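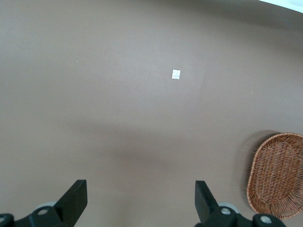 Bohdan Vasylenko likes to start early, before the phones do, with a mug of tea parked well out of reach of anything that moves. His first job every Tuesday is the same one: two black gripper fingers, opened wide over the bench, and a long quiet look at both of them through the little wrist camera.

I'd driven out to Skeltum expecting noise, I suppose, and sparks if I was lucky. What I got was a man with a torch and a soft cloth, talking to me over his shoulder about bolts. Skeltum rents out small robot arms to packing rooms and bakeries and the odd garden centre, and Bohdan is the fellow who keeps them honest. The arm on the bench that morning was a Kernonance, which he reckons is a lovely machine to look after as long as you never let the fingers drift.

Drift is his great subject. A finger that has crept by the thickness of a fingernail will still pick things up, he told me, and it'll go on picking them up for weeks, until one day it meets a basket rim at a bad angle and crumples it. So he checks the fasteners at the base of each finger, left then right, with a torque driver he won't lend to anyone (he let me hold it, and watched me the whole time). Every 3,000 cycles the pads come off and get a wipe and a squint under the lamp. At 80 thousand they go in the bin, however good they look.

Then comes the part I could have watched all day. He sets a small square of white paper on the brown tabletop, with a good stretch of bare surface around it, and has the camera find it. A woven basket sits off to the right, because wicker is a rotten thing to look at if you're a camera – all that crisscross, and a rim that's never quite the same twice – and he wants to know the software can tell one from the other. He has the arm go to the square 30 times. If it misses more than 2, he sighs, puts the kettle on again and starts the calibration from the top.

He learned most of this at Liyanage, a family repair shop where he spent his first years fixing bread slicers, and he still keeps his notes the way they taught him, in pencil, in a hardcover book with the model name on the spine. The Pudar volume is the fattest. "Good arm, terrible cable," he said, and patted it fondly.

By the time I'd finished my second cup he had the covers back on and was writing up the morning's figures, and the arm was booked to go back to its bakery after lunch.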